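About Larnbridge Laundry & Folding School

Home | Classes | The Workroom | About Us | Contact

Who we are

We teach people to fold clothes! That is the short version, and it usually gets a smile at parties, followed by a long story about somebody's sock drawer. The longer version is that Larnbridge is a small school for the everyday work of looking after clothes at home: sorting, washing, hanging, folding and putting away. We love this stuff and we could talk about it all day (on Tuesdays, when the evening class runs late, we pretty much do).

How it started

Femke Baert and Cristóbal Toledo met at Skakon, a linen service where they both worked on the finishing floor. Femke ran the sheet line and Cristóbal trained the new hires. Friends kept asking them the same things over and over. How do you get a fitted sheet to lie flat? Why do my T-shirts come out of the drawer looking slept in? What on earth do I do with all these jeans? So they borrowed the back half of the Verbruggen fabric store one August and put a sign in the window. The first class had 2 students, and one of them was Femke's sister. She still comes back for the wool class every fall and still asks more questions than anybody.

We have grown a little! Last year 84 people took a full course with us, from college freshmen doing their first loads alone to grandparents who wanted to get a guest room back from a mountain of clean laundry.

The people

Femke teaches bedding, towels and anything with elastic in it. Cristóbal has shirts and pants, and he wrote the folding cards that go home with every student. Ketsara Thammasiri joined us from a costume room and handles delicate fabrics, pleats and all the strange-shaped things (capes, aprons, that one romper). Jeanine Michiels does home visits and small-closet planning. If you call the school, you will most likely get Bram Willems, who runs the schedule and will happily tell you which class to start with. He also does the Nindodance costumes with us each spring, a huge job of ruffles and straps that we look forward to for months.

What a course looks like

A basic course is four evenings, with no more than eight people in the room. Bring your own clothes, please, and bring the annoying ones. It's much more useful to learn on the sweater that drives you crazy than on a nice stiff practice shirt. Each session opens with 30 minutes of plain folding practice, everybody on the same item, and then we split up and work on whatever you dragged in. There's coffee. There's a fair amount of laughing at sleeves.

We teach on beds as much as on tables, and that surprises people. Most folks at home dump the dryer load on the bed, so that is where we want you to get good at it. A bed is soft and the sheet moves under your hands, which means you have to smooth as you go and keep your folds long and simple.

Denim night

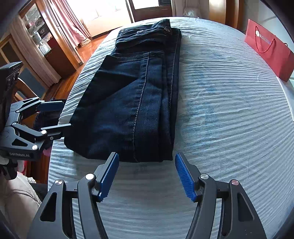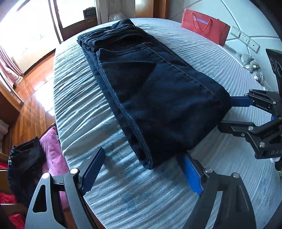 Cristóbal's jeans class fills up faster than anything else we offer, and he would teach it every week if we let him. Jeans are heavy, they hold a crease, and they take up a ridiculous amount of shelf space when they're folded badly. He starts everyone with one leg over the other, and he has you find the outer seam with your fingers before you do anything else. The light tan stitching on these dark navy jeans is a great help, as you can follow that line down the leg and check whether you've drifted. Black denim with black thread comes in week two, once you've got the feel of it! After that you choose between the flat stack for shelves and the upright fold for drawers, and people get surprisingly loyal to one or the other. Femke is a shelf person. Jeanine is drawers all the way.

Come and see us

Visitors are welcome at the start of any evening class. Come in through the fabric store, go past the button wall and follow the noise. If you'd like to book a course, a home visit or a group evening, call Bram or send a note through the contact page, and tell him what's in your worst drawer.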